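Inicio Foros Normas Buscar Registrarse Entrar

Foro Cacharreo y manualidades > Juguetes, tableros y paneles > Panel con deslizadores para el crío, juntas y ruido

vumia_tardes
buenas. Abro hilo nuevo porque el otro se fue de madre con lo de las pinturas y ya no se encontraba nada.

Resumen para los que no lo siguieran — panel de mandos de mesa, de los de jugar a naves, cocinas, lo que el niño quiera que sea ese día. Secciones que encajan entre sí tipo puzle, color azul pizarra, mate. Deslizadores blancos, tira con números, botones de colores. Nada de pantalla, nada de sonido. En casa lo llamamos el Jadine, por la nave de un cuento que me inventé una noche y ya no hay manera de cambiarle el nombre.

Lo que quiero preguntar:

Primero, las juntas. Pestaña y hueco, como pieza de puzle. Encajan bien pero se nota el escaloncito al pasar el dedo. Lijar? Dejarlo? Me da miedo cargarme la textura, que es rugosilla y lija mal, queda una zona brillante feísima.

Segundo, el deslizador de abajo. Va por la ranura pero al final del recorrido se pone duro. El de arriba no, el de arriba va como la seda.

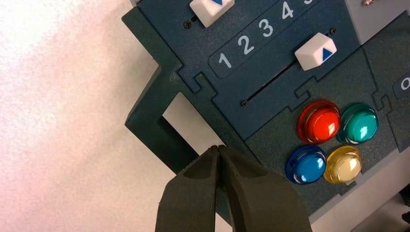 Parnedari: el escalón ni lo toques. Si lijas una junta tienes que lijarlas todas, y después repintar, y después te preguntas por qué empezaste. Es un juguete, el crío ni lo ve. Lo del deslizador duro ya es otra cosa, eso sí que se arregla. Seguramente tornillo apretado de más. Afloja medio punto el que está junto al extremo de la ranura y prueba.

vumia_tardes
medio punto es cuánto, un cuarto de vuelta??

Parnedari
menos. lo mínimo. mueves, pruebas, mueves, pruebas

tornillo_pasado
Discrepo con lo del escalón. Los críos se pasan el día con el dedo por las juntas, es lo primero que hacen. El mío levantó una pestaña con la uña en un tablero parecido y luego ya fue a por las demás. Si la junta queda enrasada no tiene de dónde tirar. Yo lo enrasaría pero por DETRÁS, con calzo de cartulina debajo de la sección que queda hundida. Sin lijar nada por delante.

Parnedari
calzo de cartulina, madre mia. Y a los dos meses la cartulina aplastada y otra vez el escalón.

tornillo_pasado
pues plástico de carpeta, que no se aplasta. Llevo 7 tableros hechos así y ninguno ha vuelto.

Parnedari
que no hayan vuelto no quiere decir que estén bien jajaja

mesa_camilla46
Perdon que me meta, leo siempre y no escribo casi nunca. Una cosa sobre los números. Estan muy bien así grandes en blanco, se leen de lejos, pero ¿el niño sabe qué hace cada número? Lo digo porque yo hice uno para mi nieta con tira numerada y acabó siendo el volumen, luego el ascensor, luego la temperatura de la sopa. Al final le puse cartoncitos intercambiables encima y ni caso, prefería los números solos.

vumia_tardes
jaja igual aquí. Hoy el 4 era "mucha lluvia" y el 2 "lluvia de la que no moja". Los botones cambian cada tarde. El rojo siempre es alarma, eso es sagrado, no se negocia. El verde azulado depende.

mesa_camilla46
Pues no toque nada entonces. Y menos el rojo

limaybarniz
A ver, que yo venía a lo del deslizador. No apretéis ni aflojéis todavía. Primero desmontar y mirar la ranura por dentro. Si al final hay rebaba el tornillo da igual, lo aflojas, parece que mejora y a la semana otra vez duro. Lo que hago yo:

— sacar el pomo
— pasar un palito de helado con lija de 400 envuelta, SOLO por dentro de la ranura, dos pasadas
— soplar bien
— cera de vela en los cantos, poca
— montar y mover 40 veces o hasta que te aburras

Nada de aceite. Nada de spray de ese. Coge polvo y se hace una pasta negra asquerosa, y con una ranura larga y estrecha así no la sacas ni con bastoncillo.

tornillo_pasado
+1 a la cera. Aceite jamás

Parnedari
bueno en eso estamos todos de acuerdo, apuntad la fecha, 19 de agosto de 2020

vumia_tardes
jajajaja

Vale pues mañana desmonto. Duda tonta, los tornillos son de estrella y pequeños, el destornillador que tengo patina un poco. Alguien usa alguno bueno? no quiero comerme la cabeza del tornillo, que luego eso en oscuro canta muchísimo.

limaybarniz
si patina es que es pequeño para la cabeza, sube una talla. Y aprieta hacia abajo mas que girar. Si ya está un poco comida, goma elástica ancha entre punta y cabeza.

tornillo_pasado
lo de la goma a mí no me ha funcionado NUNCA. Ni una vez. Truco de vídeo

limaybarniz
a mí sí. goma ancha, no la del pelo

tornillo_pasado
con ancha también. En fin

la_de_mckinnon
Hola! Llego del hilo de las pinturas. Os cuento lo nuestro por si sirve. En la ludoteca McKinnon tenemos un par de paneles de este estilo, con más deslizadores y menos botones, y desde mayo los usan a lo bestia. Lo que se rompe no son ni las juntas ni las ranuras, son los pomos. Se salen. Tiran hacia arriba en vez de a lo largo, sobre todo los pequeños, y el pomo acaba debajo del radiador (o en un bolsillo, que también). Los pomos gordos y redondeados aguantan bastante mejor que los finos, los finos los cambiamos todos.

Y el triangulito azul del pomo ayuda un montón, por cierto! Los que llevan flecha o triángulo los mueven en la dirección buena casi desde el principio. Los lisos los retuercen como si fueran un grifo.

vumia_tardes
anda pues lo del triángulo lo puse por bonito —me alegro. Es pegatina? no, va impreso, pero me preocupa el roce del dedo. Se va con el tiempo?

la_de_mckinnon
En los nuestros se fue antes el del pomo más usado, claro. Los demás enteros. Una mano de barniz mate por encima y ya, pero con el pomo fuera, que si no barnizas la ranura (lo hemos hecho).

Parnedari
barniz mate sobre plástico amarillea, aviso

limaybarniz
depende del barniz. Al agua no amarillea

Parnedari
al agua se pela. Elige, amarillo o pelado

limaybarniz
se pela si no das imprimación. Que lo digo por el nick eh, de barniz algo sé

mesa_camilla46
Yo le di laca de uñas transparente y ahí sigue.

Parnedari
no puedo con este foro

vumia_tardes
Actualizo rapido que tengo la cena puesta. Desmontado. limaybarniz tenía razón, rebaba al final de la ranura, chiquitina, del lado de dentro, ni se veía, la noté con la uña. Lijado con lo del palito. Cera de vela de cumpleaños, que es lo que había. Va bastante mejor, no igual que el de arriba pero mejor. El tornillo lo aflojé tambien un pelo, así que Parnedari no se me ofenda.

La junta la dejo como está de momento. Le pregunté al interesado y dice que eso es "por donde entra el aire en el Jadine" así que tema cerrado.

tornillo_pasado
cuando levante la primera pestaña me avisas y te mando el plástico de carpeta

Parnedari
no la va a levantar

tornillo_pasado
la va a levantar

limaybarniz
me alegro de lo de la ranura. Repasa la cera de vez en cuando, se va yendo. Y si el de arriba va bien NO lo toques por simetría, que nos conocemos

vumia_tardes
...ya lo había desmontado

limaybarniz
y?

vumia_tardes
va peor

la_de_mckinnon
Nooo jajaja. Cera y paciencia. Mira si has montado el pomo girado, a nosotras nos pasó, encaja igual de las dos maneras pero en una roza. Fíjate en cómo queda el triángulo respecto a la ranura.

vumia_tardes
voy a mirar ahora. Si es eso me doy de baja

mesa_camilla46
Alguien sabe si los botones se pueden comprar sueltos? El cuadradito de cuatro me hace gracia para el de mi nieta, que pide uno rojo desde que se lo conté.

Parnedari
en tiendas de recreativas los hay, mira el diametro antes. Los brillantes se rayan pero suenan mejor al pulsar

Contacto | Aviso legal | © Foro Cacharreo y manualidades | Volver arriba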